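Orkomard Help > Automation > Small arms and bench cells

Written operating rules for a two-arm bench cell with shared workspace and glassware

Posted by railmount_k on Sunday, July 20, 2025

I have to turn a page of habits into a written procedure for a bench cell and would like to know what other people put in theirs. The cell (we call it Cosberg) has two small arms bolted to one aluminum extrusion rail, facing a marble-pattern floor with fabric-patterned walls on the left, right and back. The task set is coffee preparation items: pour-over drippers with paper filters, a carafe, small cups, a stirring stick. Both arms work in the same volume in the middle of the floor, so the reach envelopes overlap almost completely in the part that matters.
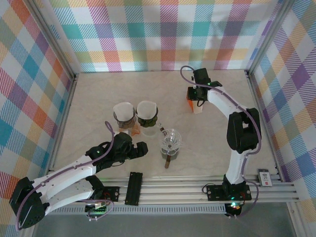

Cosberg with a cup held, right gripper loaded, left gripper over the center.

The draft has 11 rules. Most are not in dispute (no hands past the rail while torque is on, one person on the stop, log any contact). The ones I am unsure of are these.

Rule 4. Minimum clearance between the two grippers. The draft says 73 mm unless the task requires joint handling of one object. The figure was inherited from the older Teltov configuration and no derivation came with it. It is enforced in software as a distance between two tool points, which are at the wrists and not at the fingertips.

Rule 6. Glass. The draft says glass is permitted if empty. It does not say anything about chips, inspection, or what to do with the pieces if something breaks while both arms are powered.

Rule 7. Cables. The draft says "cables shall be tidy". The wrist cables run along the upper links and need a loop of slack above the gripper to let the wrist turn. I can't find wording that allows the loop and still fails a bad one.

Rule 9. Handover between arms. Rule 4 has to be suspended for any task where both grippers approach one cup, and the draft handles this with the phrase "at the operator's discretion". I don't like it, and the reviewer will like it less.
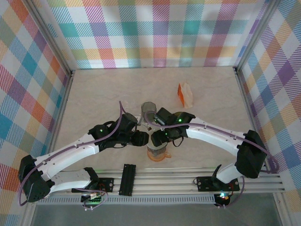
The suspension happens often enough that it should be a defined mode with an entry condition and an exit condition. I have considered three options: reduce speed when the distance falls below the limit, require the operator to hold a key during joint handling, or define a list of tasks for which the limit does not apply. The third is the easiest to write and I suspect the weakest, because a task name says nothing about where the arms are.

Objects on the floor are also a question. Small items such as packets and vials get set down outside the work area and stay there through several runs. The draft has no rule for this.

I know about the industrial robot standards. My question is about the internal document that people at the bench read.

torque_off_first
Posted the same day. Marked as accepted.

Taking your rules in order, then two that are missing.

Rule 4. A distance limit is only useful if it is measured between the points that collide. If the tool points are at the wrists, 73 mm between them tells you very little about the fingers. With both grippers pointing inward the fingers will meet well before the wrists trip the limit, and with the grippers pointing down the limit may trip when nothing is close. Move the reference to the fingertips, or model each gripper as a capsule from wrist to tip and take the distance between capsules. The second is better and costs little at this scale. Derive the number again after that. It should cover the stopping distance of both arms at the permitted speed, plus tracking error, plus the largest object either gripper may be carrying. Write the derivation into the procedure as an appendix, including the speed it assumes. If the speed limit changes, the clearance is void until recalculated, and the document should say so in those words.

Do the elbows as well. With both arms on one rail and walls on both sides, the elbow usually gets close to a side wall before the gripper gets close to anything. A separate elbow-to-wall clearance is worth a line even if the wall is only a panel. A servo that pushes against a panel for a while will overheat or fault, and the operator is looking at the gripper at the time.

Rule 6. "Permitted if empty" addresses spills only. I would write:

a) Glass items are inspected for chips and cracks before each session. A chipped item is discarded.
b) Grip force is capped per item and the cap is stored with the item name. An operator does not raise it during a run.
c) On breakage, both arms are stopped and torque is removed before anyone reaches in, including the arm that was not involved.
d) Gripper pads are checked for embedded fragments before restart. The floor is wiped and the wipe is thrown away.
e) Only one arm may apply force to a glass item at a time unless the joint handling mode is active.

Removing torque lets the arms drop on most small hardware, so (c) needs a supported pose or a hand on the link before torque goes off. Spell out which. We got this wrong in our first version and the arm came down on the pieces.

Rule 7. Replace "tidy" with a test. Ours reads: with the arm powered off, move each joint by hand through its full permitted range. At no position shall a cable pull tight, pass between the gripper fingers, enter a joint gap, or touch the floor of the cell. A loop above the wrist passes that test if it is stiff enough to hold itself up. A loop that sags into the fingers when the wrist rolls fails. State who performs the test and when: after any cable is replaced or re-tied, and on a fixed interval besides. We use 1000 cycles for the interval, which suits our servos and connectors and may not suit yours.

Add one check for two arms together. A loop that clears its own gripper can still be caught by the other one. Put both arms in the closest pose the clearance rule allows and roll both wrists.

Rule 9. Your second option, the held key, with your first option built into it. Entry condition: both arms stationary, joint mode selected, key held. While in the mode: reduced speed on both arms, reduced force on both grippers. Exit condition: key released or clearance restored. Release brings both arms to a stop and holds position. Do not have it open the grippers. The task list can stay as a record of where the mode is expected, but it shouldn't switch anything.

Missing rule, loose items. Every object on the floor of the cell is either in the task or out of the cell. If an item is used later in the sequence, it has a marked place and is counted as part of the task. Anything light enough to be dragged by a cable belongs under this rule even if it is far from the grippers.

Missing rule, restart. The draft, as you describe it, says when to stop and not when to go again. Put the restart conditions in the same place as the stop conditions.

railmount_k
Reply to torque_off_first

Agreed on the capsule model. I had assumed the tool points were at the tips until I read the configuration file. The elbow line goes in too, the elbows on this rail do get near the side panels.

One point on (e). Several tasks have one gripper holding or steadying near a jar while the other comes in directly over the rim of a glass beside it. The two grippers are on different objects, so under your wording neither glass is jointly handled, but a small error at the rim moves one glass into the next. I am inclined to treat neighboring glass vessels as one object for the purpose of the rule.

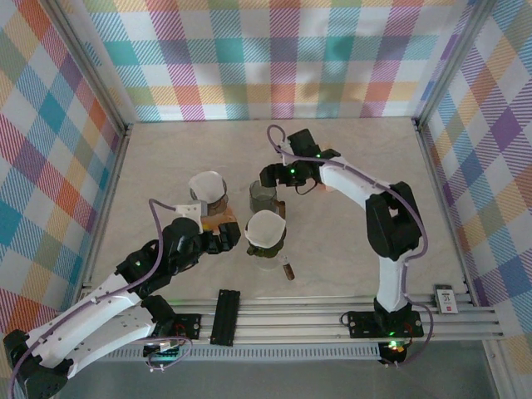 slotnut
Treating neighbors as one object is how we do it, but define "neighboring" or it will be argued over. Ours is any two glass items closer together than the open width of the gripper. You can check it with the gripper itself, no ruler.

I disagree with the accepted answer on one thing. A held key for joint mode sounds strict and in practice people get used to holding it for the entire session. At Nic Aodha the key ended up with a rubber band on it by December, and the log showed joint mode active for runs that had no handover in them. If you use a key, set a timeout and require release and re-press. The better control is to make the reduced speed automatic from the measured distance, so that nothing depends on the operator remembering which mode is on. Then the key permits contact and does nothing else.

Also, 73 mm with no derivation should come out of the document today. Leave the rule in with a conservative value and the word "provisional" next to it. An unexplained number that looks precise gets copied to the next cell.

On format: keep the bench copy to one side of one page and put derivations, force caps and the cable test in a separate sheet with a revision letter. Operators need rules in the order they meet them, so before power, during the run, after a stop, before restart. The numbering you have now appears to be the order in which people thought of things. Ours was too.

torque_off_first
Reply to slotnut

The timeout is a fair correction. I would still keep the stationary entry condition. Automatic slowdown alone lets two arms drift into close work that neither was meant to be doing, and the log shows it as normal operation.

benchcell_user
we just use plastic cups for everything except the final recordings. no glass rule needed, and the grippers don't care. clear plastic looks near enough the same on our cameras. might not be an option for you if the weight matters

railmount_k
Reply to benchcell_user

Weight matters for the carafe. For practice runs I can substitute plastic and will add it as a recommendation, not a rule.

Revised draft so far: rule 4 provisional, fingertip reference, elbow clearance added. Rule 6 replaced with (a) to (e), neighboring glass counted as one object by the gripper-width test. Rule 7 replaced with the hand-moved test plus the two-arm check. Rule 9 is now automatic slowdown, stationary entry, key with timeout. I still have to decide the supported pose for torque removal. Resting the grippers on the floor is out when there are glass pieces on it, so it will probably be folded back over the rail, if the cables allow it.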